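Hanging Small Frames Without Wrecking the Wall 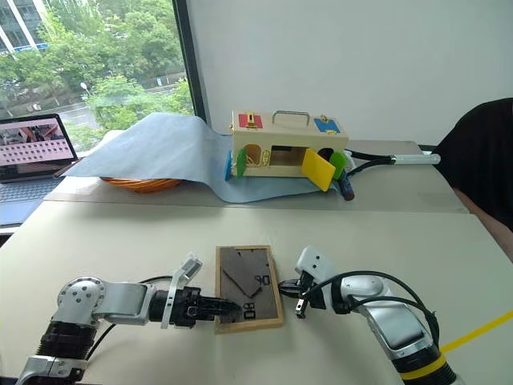
Small wooden frame, flat on the table before it goes anywhere near a nail.

I have put 71 holes in the walls of this house, and a fair number of them are hiding behind other people's wedding photos. What follows is what I picked up between the first hole and the last.

Lay everything out on a table first. Push the frames around until you stop changing your mind, then measure the gaps. Moving a frame on a table leaves no mark. Moving it on the wall means spackle.

Measure from the top of the frame to the hanger with the wire pulled tight. Slack wire will cost you half an inch and your good mood.

Painter's tape is your friend. Stick a strip across the back, mark the hanger points on it, peel it off and press it on the wall with a level. Nail through the marks. Nana Quaye showed me this after watching me hold a frame up with my forehead.

For plaster, put in a screw -- a nail will bring down a chunk the size of a cracker. Drill a pilot hole and go slow.

Felt dots on the bottom corners keep the frame from skating sideways every time a door slams. We have 7 doors and a teenager.

Dusty corners: a dry paintbrush, the cheap kind. Spray cleaner goes on the cloth and never on the glass, or it creeps under the edge and leaves a tide line on Grandma.

If a hole ends up in the wrong place, fill it, let it dry overnight and sand it in the morning. Or hang a slightly bigger picture.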